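Relstead Housekeeping Automation, progress report to Caputo, second period

Reporting month: October
Prepared by: Operations, Relstead

1. Scope this period

Work covered the linen and floor-care units on both guest floors of the Lindov property, and a task study of the in-room beverage station. Floor-care units now run all 80 rooms. The beverage station is still done by hand.

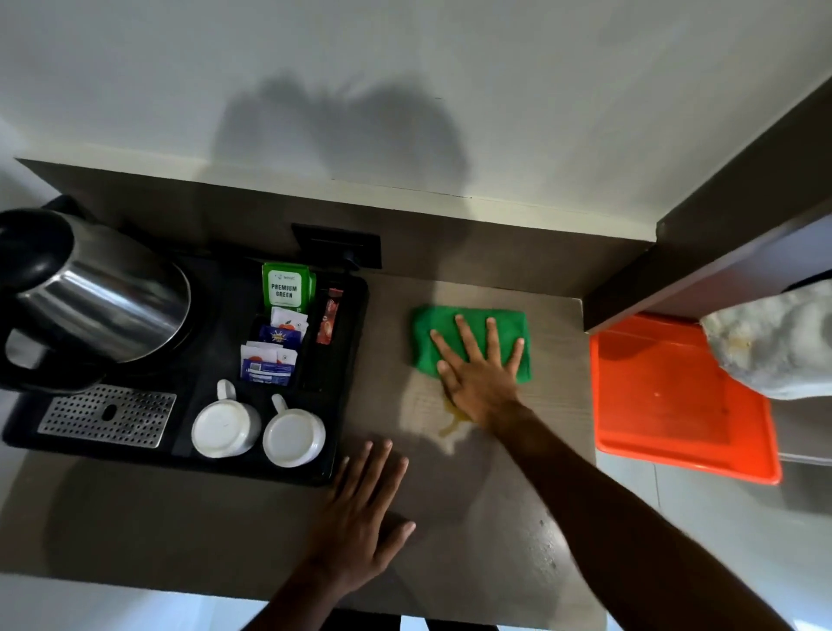
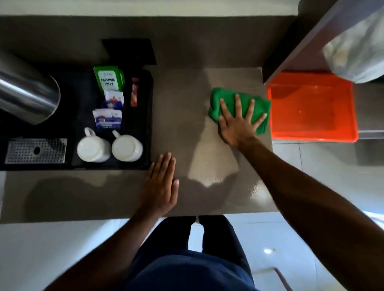

Beverage station, manual method: counter wiped with green cloth, tray left in position.

Hanna Moroz wrote after reading the draft that the station should stay a manual task for the next period as well. In her view the floor units have already changed the order of work in the room, and attendants need one fixed point they control from start to finish. She also asked that time saved on floors not be converted into extra rooms until the new order has settled. Both points are carried into section 4.

2. Status of automated tasks

Floor care: in service. The unit enters once the attendant has released the room on the handheld. Stoppages logged in the period: 189. Most were door thresholds and trailing bedspreads. The threshold setting was changed mid-month and the log is being reviewed for effect.

Linen transport: in service on the lower floor only. The service elevator on the upper floor does not yet accept calls from the Ovuma controller. The elevator contractor has the interface document.

Beverage station: study only. Wiping next to a tray that carries a kettle, cups and sachets takes two hands and frequent small corrections. No equipment purchase is proposed.

3. Effect on staff

Rooms per attendant per shift are unchanged. Vacuuming has been removed from the attendant's list. Two duties were added: releasing the room and clearing a stopped unit. The second was not in the original job description, and the pay grade question is open with personnel.

Six attendants completed the clearing procedure. Five sign off stoppages without a supervisor; the sixth returned from leave late in the period and is scheduled to finish.

Attendants reported less shoulder strain and more walking. The walking comes from units that stop in a room already left. A text alert to the handheld is being tested.

4. Next period

Hold room quotas at the present level.
Keep the beverage station manual and finish the written method.
Complete elevator integration, upper floor.
Settle the grade for stoppage clearing before any further units are ordered.

Spending is within the approved budget. The elevator work may move into the following period if the contractor's test date slips.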